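Home Projects Reports Team Contact

Equipment Plan for a Two-Arm Garment Folding Cell
Leonardo Farina, Sigita Raudsepp, Rebecca Grasso
4 min read

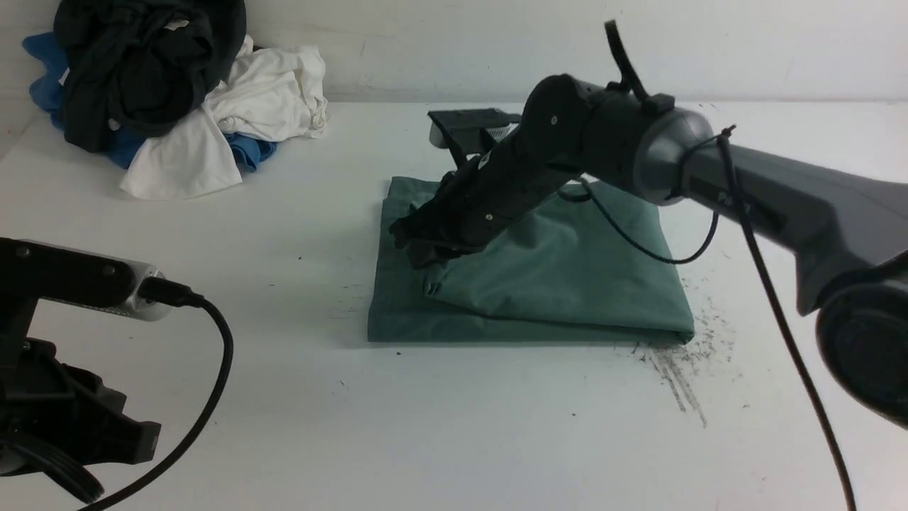

Figure 1. Gripper on the top fold of a dark green garment; clothing pile at upper left.

1. Scope

This report covers the purchases needed to keep the folding cell running through the spring term. The arms and the table are already owned by the Lamont lab and are excluded. Arturo Rinaldi approved a ceiling of $1,682 in November.

2. Items requested

Replacement gripper fingers, two sets: $429
Cable guides and strain relief: $309
Test garments, 40 pieces, mixed colors: donated

The subtotal is $738, which leaves $944 under the ceiling. We propose holding the remainder until the finger wear test is finished.

3. Notes on selection

Cables currently hang free along the arm and can reach the cloth (Figure 1). Plendik and Premerus both quoted for guides. The Premerus part was cheaper but needs an adapter plate that we would have to machine, so the Plendik quote was used.

The table surface is white and shows dark specks and scuff marks. A replaceable mat was considered. Gerardo Bortolotti asked that the mat be priced separately, as its friction would change the folding results. No quote has been received.

4. Open points

Lead time on the fingers is not confirmed. Shipping is not included in either line. The order form goes to Rinaldi on Monday.

This site uses cookies to measure traffic. Accept Decline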